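I've gone right off the weekly shop. For years I did the big Saturday trolley run at the Sungate centre, 86 quid a go, and came home cross and starving with nothing I fancied eating. Now I walk to the little place on Drumton Road most evenings and buy whatever I want that night – and I love it!

My friend Montserrat thinks I'm mad. She plans 13 dinners at a time (on a chart, with colours) and says I must be spending a fortune on odds and ends. Maybe I am, some weeks.
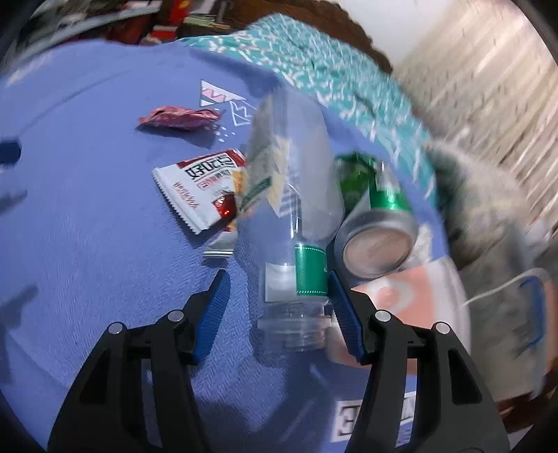 But I do throw away far less salad than I used to, and I've got to know the woman on the till, who has strong views on leeks. You don't get that at a self-checkout. I know it only works if you live five minutes from a shop, and plenty of people don't. I'd still like more small shops and fewer enormous car parks, please, and I'd pay a bit extra for my onions to get them.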